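Groups > Pacheco Room Users > Minutes > October

Minutes of the Pacheco Room users' meeting
October. Posted by Laurinda Serrano

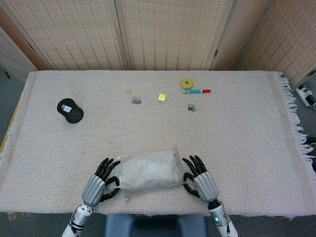 Small items on the display table, Pacheco Room, with the clear bag at the front and the folding screen behind.

Present: Araba Darko (chair), Laurinda Serrano (minutes), Henrique Sequeira, Carla Boutros
Apologies: Tiago Magalhães

Meeting opened at 6.30 pm.

1. Minutes of the last meeting

Agreed with one correction. Under item 4, "the rear cupboard" should read "the side cupboard". LS has amended the master copy.

2. Matters arising

2.1 Key to the side cupboard. A second key has been cut and is held by AD. The original stays on the hook inside the office door.

2.2 Shelf labels. HS has printed replacements for shelves 1 to 4. Shelf 5 is outstanding until the group decides what it is to hold (see item 5).

2.3 The Jotodico trolley. One castor still binds when turned to the left. CB has written to the supplier and has had an acknowledgement only. Carried forward.

3. The table covering

3.1 HS reported on the cream waffle-weave cloth. It does not reach the left side of the table, where a strip of the wooden edge is left showing. On the right side the fringe hangs over and down towards the floor.

3.2 CB asked whether the cloth could simply be moved to the left. HS said that this had been tried with the table in its present position. The fringe then lies on the table top along the right, and small items get caught in the threads when they are picked up.

3.3 AD asked for a view on trimming the fringe. LS was against it, on the grounds that the threads are twisted and would need to be knotted or stitched once cut. HS was in favour. CB had no strong view provided the cloth remained washable.

3.4 Agreed: the fringe is not to be trimmed at present. The cloth is to be laid with the fringe on the right and the bare strip on the left, as now. Users are asked not to fold the left side under to make it look even — the double thickness makes round items roll.

3.5 Washing. The cloth is to be washed at 40 degrees and dried flat. It is not to be tumble dried. A note to this effect will go inside the cupboard door.
Action: LS

4. The folding screen

4.1 The pale woven screen will remain behind the table. AD noted that the panel on the right should continue to be angled forward. With all the panels opened out straight the screen has no support and leans.

4.2 CB has looked at the joints between the panels and tightened two screws. She recommends that the screen be lifted by the thin wooden strips and never by the woven part. Agreed.

4.3 A quotation for a replacement screen has been received from Multora, at £677 including delivery. HS considered this high for a room of this size. TM had sent a comment in writing that the present screen was adequate and that the money would be better spent on shelving. Agreed not to proceed. LS to reply to Multora.
Action: LS

5. Loose small items

5.1 This item took up most of the meeting. HS had circulated a paper proposing that small items left on the table at the end of a session be sorted the same day, and that nothing be put back in the cupboard unsorted.

5.2 The following were discussed individually.

(a) Marker pen, white barrel with a teal-blue band, red cap. To go in the pen tray on shelf 2. CB asked that pens be stored lying flat. Agreed.

(b) Yellow-green ring. There was some discussion as to whether it should be treated as tape or as hardware. Agreed that it be kept with the tapes on shelf 3 until someone asks for it elsewhere.

(c) Pale yellow block. To be kept with the sponges and foam. LS to check that it fits the lidded box, and if it does not, to use the open one.
Action: LS

(d) Black cylindrical container, with the small white label. HS said that it should be stored upright on shelf 1 and that the label should face outwards. CB asked whether the label needed to be rewritten in larger lettering. Agreed, CB to do so at the same time as shelf 5.
Action: CB

(e) Small grey item, rounded. No member was able to say which set it belonged to. To be held in the odds tin until the next meeting and then discarded if unclaimed.

(f) Very small lime-green item. As (e). AD remarked that anything of this size is likely to go through the gap at the back of shelf 4, and asked that it be put in an envelope before it goes into the tin.

5.3 Bags. HS proposed that translucent bags be used for all loose sets, so that the contents can be checked without emptying them on to the cloth. CB preferred boxes, which stack. After discussion it was agreed to use bags for sets in current use and boxes for anything not used since the spring.

5.4 The side cupboard holds 57 sets at the last stocktake, of which 16 have no bag or box of their own. HS estimated that a single pack of medium bags would be enough with a few to spare. The Grerulton catalogue lists bags only in cartons of 2000, and this was felt to be excessive. CB to find a smaller quantity locally.
Action: CB

5.5 Shelf 5. Agreed that shelf 5 be used for boxed sets not in current use. Label to read "BOXED — NOT CURRENT". HS to print.
Action: HS

5.6 End-of-session procedure. The wording below was agreed and replaces the sheet dated last winter.

Clear the table from the back to the front. Put items for a bagged set into the bag first and seal it before starting on anything else. Return pens, tapes and foam to their shelves. Place anything unknown in the odds tin with a slip giving the month and your initials. Shake the cloth outside, not over the floor. Leave the screen standing.

LS queried the last line, as the screen is sometimes moved for the evening class. AD said the class puts it back afterwards. Wording left as it stands.

6. Table height

6.1 CB reported that two users find the table low for sorting while standing. Blocks under the legs were suggested. HS was concerned about stability if the blocks were not fixed, and noted that the floor falls slightly towards the window. Measurements are to be taken before anything is bought.
Action: HS

6.2 AD asked that the height of the screen be borne in mind when measuring. If the table is raised by more than about 5 centimetres, items at the back will stand above the lower part of the panels and the present layout may need to be changed. Noted.

7. Lighting

7.1 The left-hand ceiling fitting has been repaired. The switch nearest the door now controls both fittings.

7.2 LS asked whether a desk lamp could be kept in the cupboard for fine sorting. No objection. TM is understood to have a spare and will be asked.
Action: AD

8. Any other business

8.1 HS asked that the odds tin be replaced with one that has a tighter lid. CB to bring one from home.
Action: CB

8.2 The room booking sheet for the coming term has been put up beside the office door. Entries should be made in ink. Entries in pencil will be taken as provisional and may be overwritten.

8.3 AD reported that the drain outside the side door has been cleared.

9. Next meeting

Next month, at 6.30 pm, in the Pacheco Room. Items for the agenda to LS one week beforehand. TM to take the minutes.

Meeting closed at 7.50 pm.

Summary of actions

LS: washing note inside cupboard door (3.5); reply to Multora (4.3); check lidded box (5.2c)
CB: relabel black container (5.2d); source medium bags (5.4); new tin (8.1); Jotodico castor, carried forward (2.3)
HS: shelf 5 label (5.5); table measurements (6.1)
AD: ask TM about desk lamp (7.2)

Related items
Minutes of the Pacheco Room users' meeting, September
Shelf plan for the side cupboard (revised)
Paper by H. Sequeira: Sorting of loose small items
Room booking sheet, coming term
Trolley: correspondence with Jotodico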